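Setting Up and Maintaining a Divided Utensil Holder

By Geetha Thevar
September

The divided plastic utensil holder is a cheap item that most kitchens use badly. It gets filled once, never emptied, and after a few months the bottom holds a gray film and a chopstick without a partner. This page covers placement, loading, washing and replacement for the common type: a plastic body with drainage holes, one fixed or removable divider, and a separate tray underneath. It applies to spoons, chopsticks and other narrow utensils. Knives are outside the scope and should be stored in a block or a drawer insert.

What you need

A holder with a divider and a base tray. A bottle brush or an old toothbrush. Dish soap. White vinegar. A dry dish towel. A sheet of paper towel for the drying test described further down. If the holder is new, a little cooking oil for label residue.

Check the holder before you load it

Take the body off its tray and look at the holes. In most designs there are holes in the floor, the sides, or both. Side holes move air. Floor holes move water. A body with side holes only will hold a shallow pool below the lowest row, and it needs to be tipped out by hand. Pour a glass of water in over the sink and watch where it leaves. If it stops draining with water still inside, note the level. The tips of your utensils will be standing in that.

Run a finger around the edges of the holes. Molded plastic sometimes has flash, the thin leftover skin from the mold, and flash catches fibers from towels and wood. Trim it with nail scissors or rub it down with a fine nail file.

Next, check the tray. The body should sit in it without rocking, and there should be a gap between the underside of the body and the floor of the tray. If the two surfaces touch flat, water is held between them and will stay there for days. Some bodies have small feet. If yours does not, four adhesive silicone bumpers, the kind sold for cabinet doors, will do the job. Put them on the underside of the body, near the corners, clear of any holes.

Labels

Remove any product label before the first use. A clear film label is easy to overlook and will stay on for years. Water gets under one edge, the adhesive softens, and the strip between plastic and film turns brown. Warm the label with a hair dryer on low, lift one corner with a fingernail, and pull back slowly at a flat angle. Work from the end that is farthest from any printed barcode sticker, as the two may be separate pieces stacked on each other. Rub the remaining adhesive with cooking oil, leave it for a few minutes, then wash with soap.

If you need the product details for ordering a second one, write them down first. The Merutden holder I used for several years was discontinued and relisted under another number, and I had nothing to match it against.

Where to put it

The holder can stand beside the sink, on a counter, or on the dining table. Each position changes what it should hold.

Beside the sink it works as a drying rack. Everything in it is assumed to be damp, and the tray should be emptied daily. On the table it works as storage, and only dry utensils should go in. The usual mistake is to use one holder for both by carrying it back and forth. Water in the tray then slops onto the table on the way. If you have room for only one, let utensils dry flat on a towel and keep the holder for storage.

Keep it back from the table edge by at least the length of your longest utensil. Chopsticks lean out past the rim, and a sleeve will catch them. Keep it out of direct sun as well, which makes light-colored plastic yellow and brittle, and well away from a burner.

Loading the compartments

The divider exists so that utensils of different shape and weight do not share a space. Spoons nest. Chopsticks do not. Mixed together, the chopsticks slide into the bowls of the spoons and you pull out three things when you want one. Assign one compartment to spoons and the other to chopsticks, and keep to it.

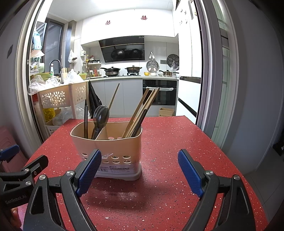
Spoons to the left of the divider, most of the chopsticks to the right.

Spoons. Stand them handle down, bowls up, if they are dry. The bowls give you something to identify at a glance, and the holder stays narrow at the base. The objection is hygiene: people take a spoon by the part that goes in the mouth. In a household this is a matter of preference. If guests serve themselves, turn the spoons bowl down and accept that they will take more room. Plastic spoons of the same pattern nest tightly and hold water between the bowls by surface tension, so separate them for drying and stack them only afterward.

Chopsticks. Load them all in the same direction. For storage, put the eating ends up, out of any residual water. Hands should take them from the middle. For drying, the order is disputed. Hyun-seo Ra, who edits the storage pages here, dries hers eating ends up so that nothing touches the tray. I dry mine flat. Either is better than standing the thin ends in a wet tray overnight.

A half-filled compartment lets the whole bundle fall to one side. This is the most frequent complaint about these holders, and it has two fixes. The first is to add utensils until the bundle is held upright. The second, better in a small household, is to narrow the space. Cut a strip of food-grade silicone mat to the height of the compartment, roll it loosely, and stand it against the outer wall. It springs open and takes up the slack. Wash it with the rest.

Single items. Long handles that belong to neither group should go against the back wall of the spoon side. A stray chopstick should be returned to its own compartment when you see it — left with the spoons, it will be forgotten and its partner will be thrown out as an odd one.

Sorting chopsticks before they go in

Empty all of them onto a towel and pair them by length first, then by color, then by the finish at the upper end. Length matters most. Two chopsticks of the same color and different lengths will not work as a pair.

Inspect wood and bamboo under a bright light. Discard any with a split, a raised grain you can feel with a thumbnail, black spotting near the tip, or a sour smell when damp. Lacquered chopsticks should be discarded once the coating chips at the eating end. Plastic ones can stay in use until they warp. Roll each along the counter; a bent one will wobble.

How many to keep out depends on the household. I keep two pairs per person in the holder and the rest in a drawer. More than that and the ones in the center of the bundle are never used, and those are the ones that grow mold.

The drying test

Fold a sheet of paper towel to fit the floor of each compartment. Load the utensils as you normally would and leave them overnight. In the morning, lift them out and look at the paper. Dry paper means the routine is sound. Damp spots mean the utensils are going in too soon. If the paper is soaked, the holder is not draining, and you should return to the section on holes. Take the paper out when you are done. Left in place it blocks the floor holes.

Washing

Once a week, on whatever day you choose (mine is Thursday):

1. Empty the holder and lay the utensils on a towel.
2. Lift the body off the tray. Pour off any water.
3. If the divider is removable, slide it straight up. Do not lever it sideways; the slots crack.
4. Wash all parts in hot tap water with dish soap. Push the brush through each hole from the inside outward.
5. Brush the divider slots and the inside corners. Film starts there.
6. Rinse, shake, and stand the body upside down until dry.
7. Reassemble and reload.

Once a month, soak the tray and body for 30 minutes in one part white vinegar to four parts warm water before step 4. This removes hard-water scale. Do not combine vinegar with bleach. If you prefer a diluted bleach soak for mold, use it on a different day, follow the directions on the bottle, and rinse well.

Most holders of this type are not marked dishwasher safe. The Troltgate model I have now is marked for the top rack only, and the tray still came out slightly curved.

When to replace it

Replace the body when the holes have dark rings that brushing no longer removes, when there is a crack in the floor, or when the surface feels tacky after washing. A cracked tray alone can be replaced with any shallow dish of the right size. A missing divider is harder to substitute, and a cut piece of plastic cutting mat is the closest I have found.

2,194 views
141 shares
5 comments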